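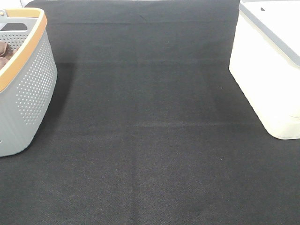
Figure 3. Grey basket (left) and white container (upper right) on the dark cloth.

3.2 Surface and containers

Sorting at home usually starts with clearing a space and putting out something to sort into. We kept this part of the study the same for all 18 households. Each was lent a dark cloth, a grey plastic basket with a tan-orange band along its rim, and a white rectangular container. The two stood apart, with a wide stretch of cloth left between and in front of them (Figure 3).

The cloth was posted folded, and we did not ask people to iron it. Creases can still be seen running across it in the figure. In the Fudmont pilot a few people lined up their things along the fold lines - a habit we had not expected - and we noted this in the coding sheet.

Households sorted 3,087 small items in total, mostly stationery, kitchen odds and ends and children's toys. Some 352 were moved a second time after first being put down. These second moves were coded separately by Annapurna Shenoy, using the scheme from the earlier Nullora study, and are reported in Section 4.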